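# A shelf robot by the month

Small stores have been hearing about shelf robots for years, mostly from companies that wanted to sell them to big stores. Imness is trying the other end of the market. Its restocking service, called Prillon, is offered to convenience stores, campus shops and office pantries, and it is rented by the month.

The price is $2,758 a month on a two-year term. That covers the robot, the setup, repairs and software updates. It doesn't cover changes to the store, and most stores will need a few. Aisles have to be wide enough for the robot to turn around, and shelves above its reach stay with the staff.

We spent a day in August at the Imness demonstration room in Trustthorpe, where the company shows Prillon to buyers and tests new products before adding them to the catalog. The catalog is the heart of the service. It holds up to 594 items per store, each with a recommended way to pick it up, a way to set it down and a note on which direction the label should face. An item that isn't in the catalog is left alone and put on a list for the staff. 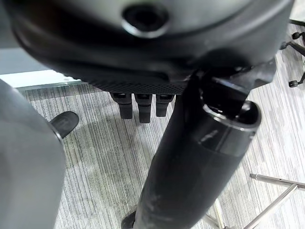 Getting a new item into the catalog takes most of an afternoon. The store sends a few samples to Imness, and the grips are tried at different heights and angles. Bottles are easier than they used to be, the company says. Tall snack tubes are still a nuisance. They are light, they roll, and a small push at the top is enough to tip one over. Soft bags aren't supported at all yet, which will rule the service out for some stores right away.

Setup on site is quicker. Two technicians come in the evening, map the shelves and mark where each product belongs. The store then picks a loading table, where staff unpack stock and stand it up ready to go. Imness prefers a table that can be walked around on every side and asks that it stay in the same spot. Staff training runs four hours and covers starting a job, stopping one, and clearing the list of items the robot couldn't handle.
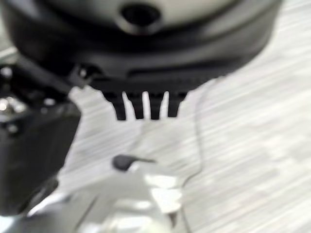
What about the unpacking, one store owner wrote to us after we mentioned Prillon in an earlier issue. Cutting open cartons and breaking them down was most of the job in that store, and putting cans on a shelf was the part people did while they chatted.

It's a fair complaint. Prillon doesn't open cartons, check dates or rotate old stock to the front. Imness says date checking is being worked on but wouldn't say when it might arrive. For now a person has to do the first half of the job and the robot does the second. A store that gets one large delivery a day will see more benefit than one that gets small drops from several suppliers.

The controls are simple enough. Jobs are set up on a tablet, shelf by shelf, and can be saved and repeated. When a grip fails, the system is supposed to try again and then move on, leaving the item for the staff. The tablet keeps a log of each skipped item with the time and the shelf – useful, although the log can't be sorted by product, and we'd like to see that fixed.

The closest competitor is Janevski, which sells a fixed arm on a rail. Janevski's system is bought outright, and the rail has to be bolted in front of the shelves it serves. It suits a stockroom or a kiosk. Prillon can be sent to a different aisle, and that is its main selling point for a store open to customers. 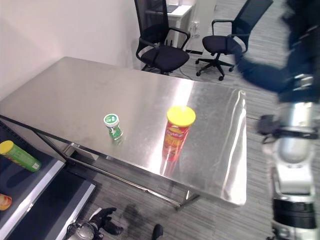

A reader in the vending trade took a different view, saying the rail had been the better choice at three sites because the job there never changed. For a store that moved its displays every season, the same reader added, a rented machine would be easier to live with.

Imness doesn't publish figures for how many items Prillon can shelve in an hour, and we'd ask for a trial with your own products before signing. The company offers one, with the fee taken off the first month's bill if you go ahead. Bring the awkward items. Water bottles and standard cans will tell you very little, and a cup with a loose lid or a tube that tips easily will tell you a lot more. 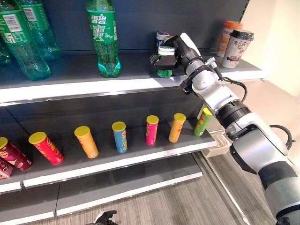 *A small green bottle in the gripper at the upper shelf, with snack canisters on the shelf below.*

Anyone considering the service should also read the section of the contract on shelf changes. Minor moves can be handled by staff on the tablet. A full reset of an aisle needs a technician visit, and only the first one each year is free. Stores that change layout often should ask for more visits up front – Imness told us that part of the contract is open to negotiation.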